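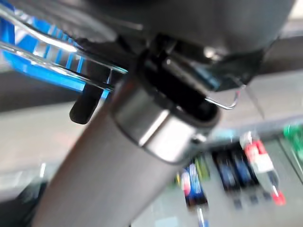
Photo: King-fai Fang

The Lendville Book of Island Tales

The Lendville Book of Island Tales is a collection of folk tales retold in English by Graziella D'Amico. It was first issued by the Lendville Press in 12 paper-covered parts and later brought together in a single volume of 655 pages. The collection holds 188 tales, most of them set on or near the sea. It is usually called the Lendville Book, or simply Lendville, by readers and in library lists.

Contents

The tales are grouped by the kind of island on which they take place. The first group deals with islands that sink or rise, the second with islands that move, and the third with islands that can be reached only once. A fourth and much longer group, headed "Home Islands", contains stories of fishing families, drowned bells, seal wives and bargains made with the tide. Eleven of the tales in this group are set on Man, where D'Amico spent part of her childhood.

Each tale is followed by a short note giving the form in which D'Amico first heard or read it. The notes vary a good deal in length. Some give only the name of a village or a ship, while the note to "The Ferryman's Third Daughter" is longer than the tale itself and sets out four different endings. In the single volume the notes were moved to the back, a change that D'Amico opposed and that was reversed in the Prandham edition.

Style

D'Amico wrote for reading aloud. Sentences are short, names are repeated where a pronoun would normally be used, and speech is given without description of how it was spoken. Set phrases open and close many of the tales. The most common opening, "There was water, and there was one who looked at it", appears in all four groups.

The retellings are plainer than those found in most children's collections of the same type. Deaths are stated and not dwelt upon. Marvels are treated in the same tone as weather or the price of rope, and the morals that earlier editors had added to several of the stories are left out. Shu-fen Tsang, in her study Tales Told Twice, argues that this plainness was a late decision. She bases the claim on the surviving drafts of part three, in which whole paragraphs of description have been struck through in pencil.

Publication history

The parts were sold by subscription, and the final one was delayed by a dispute over the cost of the plates. The subscription list, printed at the end of the last part, contains 1,541 names. It has been used as a source for the history of reading in the Lendville district, though it records buyers only and gives no occupations after the letter M.

The single volume followed two years later. It was set from the parts without full correction, and a number of errors were carried over:

"The Salt Horse" ends in mid-speech, its last page having been left out.
"Two Lamps" and "Three Lamps" have each other's titles.
The contents page gives a tale called "Grey Anna" that is not in the book.

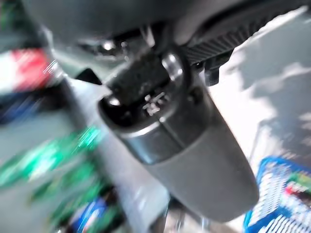
The last of these has drawn the most attention. Cheng-en Hsu has suggested that "Grey Anna" was an early title for "The Woman at the Weir", which has a heroine of that name in draft. Tsang regards it as a separate tale, now lost - a view supported by a gap in the numbering of the notes, where no entry is given between 97 and 99.

The Prandham edition, prepared by Hsu and Pak-hei Kwok, corrected the titles and restored the missing page from the original part. It kept "Grey Anna" in the contents list, within square brackets. A digital text based on this edition was released by Numevex on 2025-02-21, with the notes placed beside the tales to which they belong.

Illustrations

The parts carried line drawings by several hands, none of them signed. The drawings for the moving islands are the best known and were reused on the cloth cover of the single volume. Kwok divides the drawings between three artists on the basis of the treatment of waves, but gives no names. The Prandham edition prints them at their original size, apart from the folding chart in part seven, which is reduced.

Reception

Early notices were brief and mostly concerned with the price. The collection was read chiefly in schools, and later writing on it often takes the form of memoir, in which adults return to tales first met in the classroom. Several of these writers recall "Grey Anna" and describe its plot, though no two accounts agree.

See also

Seal wife
Phantom island
Serial publication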